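Home | Courses | Handouts | Reading list | Contact

Wet Shaving and Skin Care, Evening Course
Handout 4: Soap, water and lather

In the last class we spoke about the beard hair itself and how it takes up water. Today we continue with what is put on the face before the blade comes. Please bring your own brush and bowl to the practical part. The towels are already in the room.

1. Why we make lather

Dry hair is hard to cut. After two or three minutes with warm water it becomes softer, and the blade needs less force. The lather has two jobs. It keeps this water on the hair during the shave, and it puts a slippery layer between the skin and the edge. Many students think that the bubbles are the important thing. A big, airy foam looks nice on the face, but it contains little water and it dries quickly. What we want is closer to yogurt: dense, shiny, with bubbles so small that you can hardly see them.

2. Hard soap, cream and foam from a can

Hard soap (a puck or a stick) contains the least water. You must load the brush longer, usually 30 seconds or more. It lasts very long. My own puck of Govitz lasted 14 months with a shave every second day.

Cream is softer and easier for beginners. An amount like an almond is enough. Plodisine is the cream we use in class. It has a light smell and most students had no problem with it, but if your skin reacts to perfume, please tell me before the practical part and you will receive the version without smell.

Foam from a can works, but you cannot change how much water is in it. For this reason we do not use it in the exercises.

3. The brush

There are three kinds in the cupboard: boar, badger and synthetic. Boar must be soaked before use, and it becomes better after some weeks. Badger holds much water, and here the typical mistake is too wet a lather. Synthetic needs almost no soaking and dries fast, so it is good for travel. The Sinaga brushes with the black handle are all synthetic.

Do not press the brush flat on the face. The hairs break near the knot when they are bent too strongly, and after this the brush sheds at every shave. Use the tips, small circles first, then a painting movement at the end.

4. Hard water

In our town the water is hard — you can see it in your kettle. The minerals join with the soap and make a gray scum which does not lather. You can use more soap, or a cream, or distilled water for the bowl. One cup of distilled water is enough for a shave. Students from the north side of the river have softer water at home and may find that the same soap behaves differently there than in class.

5. Practical part

a) Soak the brush and let it drip until it stops by itself.
b) Load from the puck for 30 seconds.
c) Build in the bowl. Add water by a few drops only, and mix well before you add again.
d) Test between two fingers. It should slide easily and not make a sticky sound.
e) Repeat with cream and write down the difference.

The most common fault is stopping too early. When you believe the lather is ready, add some drops more and mix again. If it becomes thin and runs down from the brush, now you know where the limit is, and next time you stop a little before it.

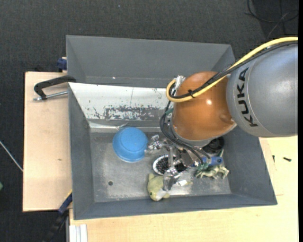 The second common fault is a lather which is left too long on the face. After five minutes it starts to dry at the edges, first near the ears. Wet the brush tips and go over these places again before you shave them. In the second and third pass you always put new lather, also if the skin still feels slippery.

6. After the shave

Rinse the face with warm water, then with cool. Pat with the towel, do not rub. The brush must be rinsed until the water is clear, then shaken and left to dry in open air. A brush closed wet in a bag will smell after two days.

For the next class

Read chapter 13 in the course book (Skondalard edition, the older one has a different order). Make three lathers at home with three different amounts of water and note how long each one stays wet on the back of your hand. We will compare the notes at the beginning of the class, and after that we start with blade angle.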